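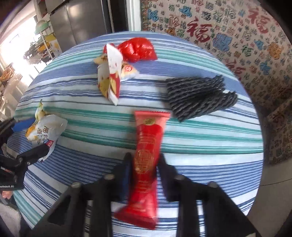

5. Recording a hand-held demonstration

Chapter 5 covers recording with the Skestine hand units, after the units have been paired (chapter 3) and the mirror calibration has been passed (chapter 4). A demonstration is one complete run of one task, done by a person with a gripper in the hand, from the first approach to the final release. The task used throughout this chapter is table clearing: packets, wrappers and other trash are picked up from a household table. For two-handed work, use one unit in each hand, so that a red sachet can be held upright in one gripper while the other has hold of a crumpled white wrapper. Both units must be recording before either gripper touches an object.

5.1 Before you start

1. Charge both units. A recording will not start if either battery is in the red zone.

2. Check the pads on the inner side of the fingers. Wipe off grease and crumbs with a dry cloth. Replace a pad that has lifted at a corner (see 9.2).

3. Open and close each trigger fully, three times. The finger width shown in Farkutis must return to the same value each time.

4. Set out the objects. Leave the tablecloth on if there is one. A cloth with a pattern gives the tracker more to follow than a plain white surface.

5. Choose your task name from the list in Farkutis. If the task is not in the list, add it under Tasks > New before recording. Names cannot be changed once a session has been uploaded.

CAUTION: Keep loose sleeves, hair and jewelry clear of the finger linkages. The bars close toward each other when the trigger is pulled and can pinch.

5.2 Recording a run

1. Stand or sit where you can reach every object without leaning on the table.

2. Hold both units still, pointed at the table, and press the side button on the right unit. Wait for two short beeps.

3. Move the gripper toward the first object at normal working speed. Keep the object between the fingers as you approach, so that the camera has it in view before contact.

4. Close the trigger until the pads hold the object. Thin packets and film need very little travel. Stop pulling when the object no longer slides.

5. Lift, carry and release. Open the fingers completely at each release, even if the object drops earlier.

6. Repeat steps 3 to 5 until the task is finished.

7. Bring both units back to the starting position, hold still, and press the side button again. One long beep means the run has been saved.

Note: The longest run that can be saved is 906 seconds. Longer tasks must be split at a point where both grippers are empty.

Note: If you drop an object, pick it up and go on. Do not stop the run. Recovered drops are marked in review and are kept for training.

5.3 Cans and other objects that change shape

Soft and crushed objects are harder to learn from than boxes, and they need more runs. Plan for at least 19 good runs per object type before you train. Vary the way each object lies between runs. 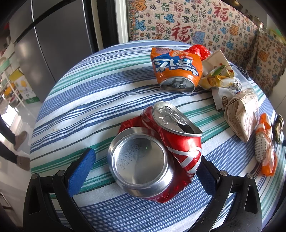 For a can that has already been flattened or bent, take hold across the body with one pad on each side. Do not grip by the pull tab or by the rim. If the can rolls as the fingers close, open them, move the gripper over and close again.

CAUTION: Crushed cans can have sharp edges. Handle them with the gripper during the run and with gloves when you reset the table.

5.4 Reviewing and uploading

1. Dock both units. Farkutis copies the runs and shows them in a list.

2. Play each run once. Mark it Keep, Trim or Discard.

3. For Trim, drag the start and end markers to the still periods. Do not trim into a movement.

4. Select Upload. Runs are sent in groups of up to 144. Leave the units docked until the status reads Complete.

A unit stores up to 1000 runs. When storage is full, the side button gives four quick beeps and no recording is made.

5.5 If a run is rejected

"Tracking lost": The camera was covered or moved too fast. Clean the lens and record the run again.

"Unit mismatch": The two recordings did not start together. Restart both units and pair them again as described in 3.4.

"Width out of range": Something is caught in the linkage, or a bolt has worked loose. Remove the battery before checking. Tighten bolts only with the driver supplied in the Nuvotex service kit.

Runs played back on a Jacobs arm need the matching finger set. See chapter 7 for fitting.

Section revised 05/11/2018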